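Print | E-mail

Renditz Nelow 4

Nelow turns hand-held gripper demonstrations into arm trajectories. Renditz promises a usable policy from 300 takes. We'd want to see that on a task with a lid and compartments before paying for a licence.

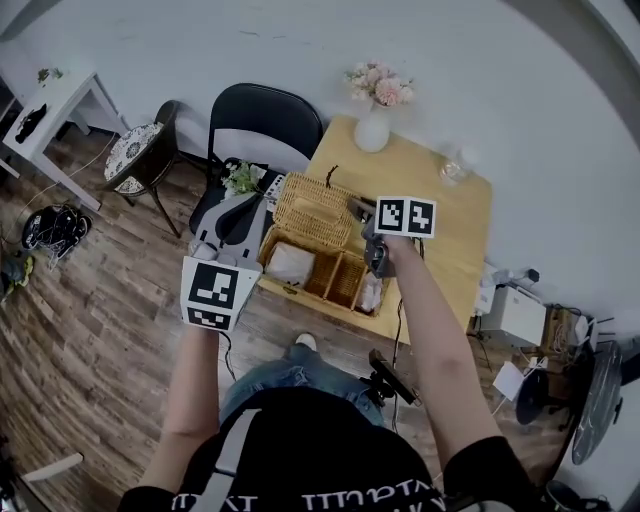
Shanthi Ranasinghe says the planner is fine, but marker tracking dropped out on 12 of her 135 takes and the log never flagged it.

Export to Trorimard is listed as "coming". It was in April too.

Print | E-mail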